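Went to the Miltbridge trade fair in May, mostly for the basket and food packaging halls. I run a small farm stand and we sell gift baskets from the fall through the holidays, so I go every couple of years to look at suppliers. These are my notes, cleaned up a little.

## Getting there

The fairground is on the east side of town, past the rail yard. Parking in the main lot was 20 dollars. There is a cheaper gravel lot behind the feed store, but the shuttle from it only runs until mid-afternoon, and I wanted to stay later than that. I got in line before the doors opened and was inside in a few minutes. They scan your badge at the door and again at each hall, so keep it out.

The coat check was closed. I carried my jacket all day.

## Hall 2: Ashour

Ashour imports willow and other woven baskets and had the biggest stand in the hall. I have bought from them before, and the quality is steady. What I wanted to know was whether they still make the shallow oval with the folded rim, and the answer is yes, but only by special order now. The minimum is 50 pieces per size. That is fine for me in one size and too many in the others.

They had a new line with cotton liners sewn to fit. The liners tie at the handles and come out for washing. I liked them more than I thought I would. The stitching on the corners was even, and the fabric was heavy enough to hold its shape. The price was not on the sheet, and I had to ask twice. It adds a fair amount to the cost of each basket, so I would only use them for the larger orders.

The woman at the desk said lead times are better than last year. I asked for that in writing and she emailed me a delivery schedule before I had left the stand.

A few things I wrote down at the sample table:

- Check handles by lifting the basket loaded. Two of the floor samples creaked.
- Dark finishes hide dust and scuffs. The pale ones looked worn already, and it was still morning.
- Ask about the finish if fruit will sit right on the weave. They have a food-safe one, but it is not the default.
- Freight is quoted by volume, so nesting shapes save real money.
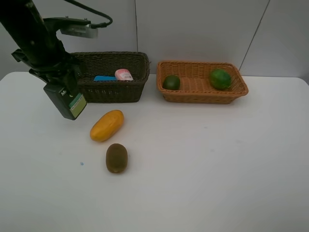
*Fruit and a basket on a white tabletop, Miltbridge.*

## Produce and display

The next aisle over was about selling fruit loose. There was a talk at 11 on keeping soft fruit on a counter without losing half of it by closing time. The speaker's main advice was to put out less and refill more often. We already do that on weekends, but I can see we get lazy about it on slow afternoons, when the display sits there from open to close.

She also talked about depth. A deep basket looks generous, but the bottom layer gets crushed and then you find it at the end of the day. Her fix was a false bottom made from crumpled kraft paper or a cut piece of cork. I have used straw for this and it gets everywhere. I am going to try the paper.

The part on signs was weaker. A lot of it was about fonts. One useful point was to put the price on the front edge of the table and leave the basket itself clear, so people don't have to pick up the sign to get at the fruit.

## Lunch

The food hall was crowded and the line for sandwiches went out the door. I went to the soup counter on the upper level instead and had a bowl of bean soup and a roll. It was good and there were seats. The coffee up there is also better than downstairs.

## Hall 4: Dekus and Drillia

Dekus sells shrink film, tissue and ribbon. I spent roughly half an hour there. Their film comes in a heavier gauge now, which I was glad to see. The light one we bought last fall split on the corners of the square baskets, and we had to rewrap a whole batch in the week before Thanksgiving. I took a sample roll home. The ribbon selection was smaller than before — they have dropped the wired kind in most colors, and the green I use is one of the ones that went.

Drillia does stands and racks. They had a tiered wooden one with casters that would fit through our side door. I measured it. The top shelf is a bit high for shorter customers, but it can be left off. They will hold the fair price until the end of the month if you put down a deposit. I did not put one down, but I took the card.
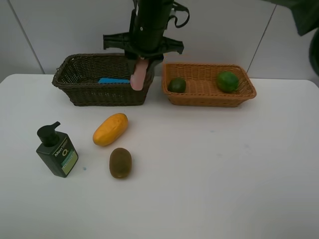 *Dark brown wicker basket at the far edge of the table.*

## What I ordered

From Ashour, one size of the shallow oval, in the dark finish, food-safe. From Dekus, nothing yet. I want to test the film on a square basket first and leave it near the heater for a week, where the last one failed.

## Notes for next time

Bring a tape measure and a tote bag with a shoulder strap. The paper bags they hand out tear once they have a few catalogs in them. Eat before noon or after one. Do Hall 4 first, as most people start at Hall 2 and work up, and by the time I got to Dekus the samples were picked over.

The closing announcement came at 5 and the lot took a long time to empty. I sat in the truck and went through the price sheets until the line moved.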